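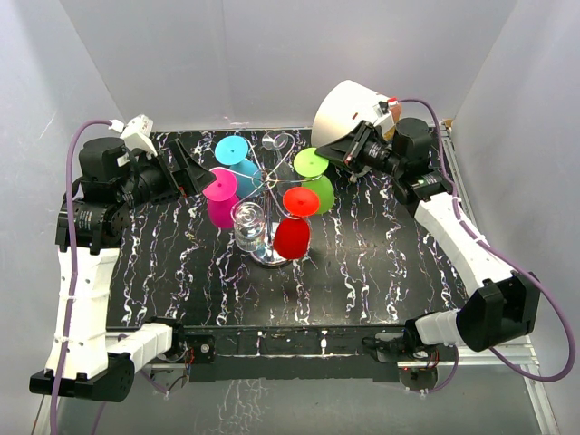

We hire out glassware, plates and linen for weddings and work dos, and the glass room at Vakside is where it all comes back to. I've been there for 7 years. Since July some of the sorting and racking has been done by pairs of robot arms, and a few people have asked me what that has been like.

The job itself is dull to explain. Glasses come in from an event, get washed, then go upside down on a stand or into a crate by type. Done by hand it is wrists and shoulders all day. A busy weekend used to mean 700 glasses on the Monday bench list, and two of us off sick with our backs by the end of the month.

The arms came through Staltix, who also do the training. They started us on coloured silicone glasses, which bounce, and moved on to clear ones later. Clear is harder for them. A magenta glass on a chrome stand is easy to pick out, a plain one much less so, and we still do all the thin-stemmed crystal ourselves.

What changed for me is mostly the shape of the day. I used to handle glasses for six hours. Now I load, watch, clear faults and check for chips, and the checking takes more concentration than I expected. My hands hurt less and my eyes hurt more. I also talk to people less – the old bench had four of us facing each other, and now we are spread down the room.

No one has lost a job so far. Wian Nkuna moved over to deliveries, which he had asked for anyway, and his place in the glass room was not filled. I noticed that, and so did the others. We asked for the new duties to be put in our job descriptions and got an extra 80 pence an hour for the fault clearing, after some back and forth.

The Hendel site gets its arms next. If you work there, ask about breaks from the screen early on. We left it too late and are still sorting it out.

Last updated: 3 Nov 2022

Recent posts
Moving the linen store to Mokgethi
Which crates stack and which don't
Getting candle wax off hired plates
Night shifts, one year on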